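**Ticket 325 – Cell 3 spend request: second arm, fixtures, spare grippers**
Status: open (again)
Site: Porkham
Logged: 2020-05-30

Purchasing has asked why a teardown cell budgeted for one arm now has two on the quote. Short version: the Plero trial showed that one arm can hold a tower or work on it, and customers prefer we do both.

Tried so far:

- One arm plus clamps. Fine until the next case model came along with its latches somewhere else.
- One arm plus an operator. Works well, but it's the labour line we promised to shrink.
- Two arms, the second on loan from Madton. Loan ends in November, and they've started asking after it in a friendly tone.

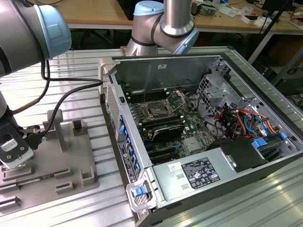

Cabling is the other sore point. The original budget had a single line reading "cables, misc." and it was spent before we'd finished unpacking. Please split it into power, signal and whatever Makris calls "dress kit" – we've been calling it zip ties.

Fixture trays: Makris quotes 19 days for grey plastic, longer for any other colour. Grey is fine.

Revised ask:

- Second arm, purchase (not another loan)
- 3 fixture trays
- 20 gripper screws, because they roll under the bench and stay there
- Service plan, basic tier

**Update from Purchasing:** can the cell share an arm with Madton on alternate weeks?

**Reply:** It's over three hours by truck and recalibration at each end. Freight quote attached. Leaving ticket open pending a signature.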